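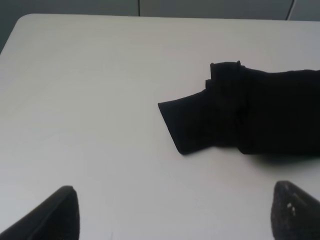
A white tabletop and gray wall panels.

Milstead Public Health Office – tick season reminders for residents. (1/6)

Ticks in the Milstead area become active well before summer. Nymphs, the young stage that causes most Lyme disease infections, are the size of a poppy seed and easy to miss. (2/6)

Last season our office received 84 reports of tick bites. In 11 of them, the resident had not been in the woods at all. Yards with tall grass and leaf litter carry the same risk. (3/6)

Check the scalp, behind the ears, the waistband and the backs of the knees after time outdoors. Children and dogs should be checked each evening. Clothes may be placed in a hot dryer before washing. (4/6)

To remove a tick, grip it close to the skin with fine-tipped tweezers and pull straight up. Do not use petroleum jelly or a lit match. Clean the bite with soap and water, and write down the date. (5/6)

Call your doctor if a rash or fever appears in the weeks after a bite. A rash does not always form a ring – any spreading redness should be looked at. Printed tick cards are available at the front desk until 3 p.m. Questions about school visits may be sent to Ingeborg Harms, Community Outreach. (6/6)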